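Chapter 5
Learning to Grasp from Demonstration

After reading this chapter you should be able to explain how a grasping policy is trained from recorded demonstrations, describe why the choice of objects matters as much as the number of recordings, and set up a fair test of a trained policy.

5.1 The problem of thin and soft objects

The methods in Chapter 3 assumed that the object to be picked up was rigid and that its shape was known. A block or a mug can be measured once, and a good grasp can be worked out from the measurements. Many everyday objects do not fit this pattern. A stem bends when it is pushed. Leaves hide the part that should be gripped. Two flowers of the same kind may lie on a table in quite different ways, and a grasp that suits one will miss the other.

One answer is to stop working out the grasp by hand. A person guides the arm through the task many times, and the positions of the arm are recorded together with the camera images. A policy is then trained to predict the next movement from the current image. This is called learning from demonstration.

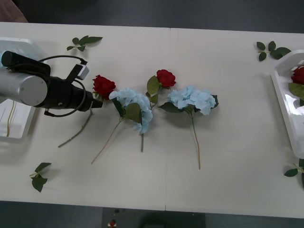
The flower-sorting study by Hanan Bataineh, carried out at the Stasosmont laboratory, is used throughout this chapter because the task is simple to state and hard to do well. The policy, named Kalen, was trained on 100 demonstrations. Artificial flowers were used so that the same objects could be handled again and again without wilting. Their starting positions were changed between demonstrations, and loose greenery was left on the table so that the policy would have to tell a flower from a stray sprig.

Bataineh compared two ways of collecting the same number of demonstrations. In the first, the flowers were laid out in 3 fixed arrangements, each repeated many times. In the second, every demonstration began from a new arrangement. The first policy did well on the arrangements it had seen and poorly on all others. The second was slower to train, but it coped with new layouts. Most of its remaining failures came when one flower's leaves lay over the stem of its neighbour.

Section 5.2 describes how the demonstrations are recorded and how poor ones are removed. Section 5.3 sets out the training procedure. Section 5.4 returns to the overlapping stems and looks at the Sorensen correction, in which the arm makes a small second approach after a missed grasp.

Terms introduced in this section: demonstration, policy, arrangement, second approach.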